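Home | Log | Sim tasks | Parts list | Club hours
Print this page | E-mail this page

Stimel workshop log
19 Oct 2018

Bathroom task, lid part. Big day for the sim group!

Started by pulling the new room file from the Oravec folder. It loads fine now, but the collision mesh on the toilet was way too coarse, so the gripper kept stopping in mid-air over nothing. Swapped in the finer mesh and the phantom contacts went away. Frame rate dropped from 70 to 43 on the old desktop, and I can live with that.

Then the fun bit. We ran 50 tries of the closed-lid start with the scripted approach, and 40 of them got the fingers onto the lid without tripping the joint limits. In July we were happy if the arm didn't fold itself into the tank. Most of the bad ones were the elbow swinging too wide on the way over - I think the waypoint above the lid wants to come up a little and back toward the tank.

Things I changed, so I don't have to guess next week:
- lid hinge damping doubled (it used to fly open like a trap door)
- gripper speed halved for the last stretch
- arm stand left where it was, please don't move it

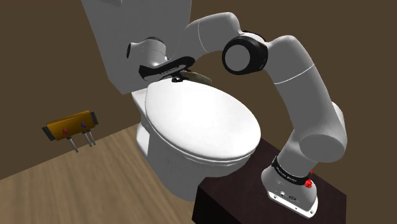

Wrist angle is still my main worry. Coming in from the tank side gives the fingers a good line, but the hand is wide and there isn't much room to roll it once it's down there. I want to try the same approach with the wrist turned a quarter and see if the lift gets smoother. The second-years have a neat idea about planning the lift first and working backward to the grasp, and I'd love to see that running before the Plusitz meet.

Tool rack task is untouched. Screwdriver grasp poses from the Hokham team are in the shared folder but use the old axis order, so flip y and z before loading - I lost over an hour to that!

Next: log joint torques on every try, rerun the ten bad ones, back up the mesh.

Contact: Stimel workshop desk | Copyright 2018 Stimel Robotics Club | Back to top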